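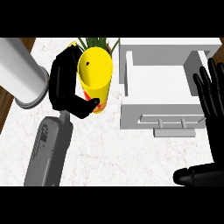 Wagner Guerra writes that he has owned four can openers in his adult life and hated three of them, and would like to know, before he drills holes in a perfectly good wall, why this one should be any different. Fair enough, Wagner. Read on and keep the drill in its case for now.

Home Kitchen Openers & Cutters Parts Returns Cart

Prakivden No. 2 Wall-Mount Can Opener
Sold and serviced by Bidholm Kitchen Hardware

$117
In stock, gray or cream
Ships with bracket, screws, spare cutting wheel and a drilling template that you should please use

The No. 2 is a hand-cranked can opener that lives on your wall. It has no battery, no charging stand and no app. It opens cans. For $117 we feel it should also do your taxes, and we have raised this with the factory, who said no.

What you get for the money is an opener that holds the can for you. You lift the rim up to the cutting wheel, push the lever down, and the can hangs there while you turn the crank. Anyone who has chased a can of crushed tomatoes across the counter with a twist-key opener from the grocery store will see the appeal right away. Anyone with sore hands or a weak grip will see it even faster, and those customers write us the nicest letters.

The crank arm is long, and that does most of the work. The gearing does the rest. One easy pull toward you, over the top, and around again. Small cans take a couple of turns, and the big institutional ones take long enough to think about your choices.

How it cuts

The wheel cuts down through the lid, inside the rim. We get asked about side-cutting openers, the ones that unseal the whole top and leave you with a lid you can set back on. They're fine. We sell one (the Menen, see the end of the page) and it's a decent tool for somebody who opens a can of cat food twice a day and wants to put the lid back on half of it. It does not love a dented can, and it gets fussy about rims that are a little out of round. The No. 2 has no feelings about dents. It will go straight over all but the really ugly ones, and a can with a really ugly dent along the seam belongs in the trash anyway.

The price of cutting inside the rim is that the lid can drop into the soup. There's a magnet on a swing arm to stop that. It works on steel lids. It does nothing at all for aluminum ones, which is a matter between you and physics. For those, stop a hair short of a full circle and bend the lid back with a spoon. Not your finger. We shouldn't have to write that, and yet we've read the mail.

The cutting wheel

Hardened steel, made for us by Furtado, replaceable in a minute or so with a flathead screwdriver. We rate it for 1,000 cans. A household that cooks a lot of beans will get there eventually. A church kitchen will get there by Lent. When the wheel goes dull you'll know, as the crank starts to feel gritty and the cut leaves little metal whiskers along the edge. Stop using it at that point and swap in the spare. Whiskers end up in chili.

Please do not sharpen the wheel yourself. A customer in October sent us one he'd taken to a bench grinder, along with a note asking why it had stopped working. It was roughly egg-shaped. We've hung it up in the shop, where it's popular.

The gear behind the wheel is a different part and lasts much longer. It has its own line on the Parts page, and we have sold very few of them, most to people who had cleaned theirs with oven cleaner.

Putting it on the wall

The bracket is 272 millimeters tall, which is taller than people expect, so hold the paper template up against the wall before you commit. We hear from folks who bought the opener for the narrow strip between the window trim and the cabinet. Measure the strip. Then measure it again after you've moved the calendar.

You need a stud. Drywall anchors won't do here, whatever it says on the packet; the pull on the crank is sideways and down, over and over, and an anchor will hold right up to the evening you have guests. If there's no stud where you want the opener, screw a board across two studs and mount the bracket to the board. It looks better than it sounds, especially if you paint it first and hang the opener second. The side of a solid cabinet also works well. The side of a thin cabinet works well for a week.

Tile is possible with a masonry bit and patience. Leave enough clear space below the wheel for the tallest can you buy, plus your hand, plus the bowl you'll wish you'd put under it. Leave room for the crank to swing, too. The crank folds flat against the wall when it's idle, and the opener itself lifts off the bracket for washing, so all that stays behind is a plain metal plate that visitors will assume has something to do with the phone.

Left-handed cooks: the crank turns from the right. We're sorry. A left-hand version is talked about every year and made in none of them. Nayara Guimarães mounted hers at the end of a cabinet run and cranks with her left hand, facing the room, and reports that it's fine once you stop thinking about it.

Cleaning

Lift it off, wash it in hot water with dish soap, and go at the wheel with an old toothbrush. Dry it completely. Put one drop of food-safe mineral oil on the gear when you remember, which for most of us is when it squeaks.

It can go in the dishwasher in the sense that it will fit. The finish goes chalky and the wheel will rust, and the warranty people have a way of spotting it.

Wipe the wheel after every can of fish. This isn't a safety matter, or not mainly. It's that the next can will be peaches.

Things it will not open

Sardine tins and other flat rectangular cans, since the corners defeat it. Cans with a pull tab can be opened from the other end, provided the bottom has a proper rim; plenty of newer ones have a smooth rounded base and the wheel just slides off. Paint. Jars. Coffee in those cardboard tubs with a foil top, which somebody tried, and got quite far.

Warranty

Body, bracket and crank are covered for as long as you own the thing. The cutting wheel isn't, being a part that's supposed to wear out. If something breaks, write to us with a picture and we'll send the piece. We don't need the original box, and we don't need the receipt if you bought it from us, as we keep those. If you bought it at a yard sale we'll sell you parts at the regular price and tell you how lucky you were.

Returns are accepted for thirty days, washed, please. The word washed was added to this policy after an incident involving creamed corn.

A note on the older model

The No. 1 went out of production when the factory changed its castings. It has a shorter crank and no magnet, and people who own one tend to be smug about it. The No. 2 wheel fits the No. 1 if you keep the old washer. The brackets don't match, so don't throw out your plate thinking a new one will line up with the old holes. It misses by just enough to make you say something in front of the children.

From customers

"Bought it for my mother, who said it was a ridiculous amount of money for a can opener. She has now asked me for one for the cabin."

"Solid. Ugly. Took me an afternoon to hang because my house has no straight walls. Would buy again but I gather I won't need to."

"Four stars. Magnet grabbed my measuring spoons."

"The instructions are rude about drywall anchors. I used drywall anchors. The instructions were right."

And back to Wagner, who followed up while we were writing this to say that he has gone ahead and ordered the cream. He also asks if he can mount it on the inside of a pantry door. A solid wood door, yes, with short screws, and hold the door with your foot while you crank. A hollow one, no. Knock on it first and listen.

Related items

Furtado replacement cutting wheel, for No. 1 and No. 2
Prakivden drive gear and washer set
Menen side-cut hand opener
Bidholm mounting board, pine, unpainted
Food-safe mineral oil, small bottle
Jar wrench, under-cabinet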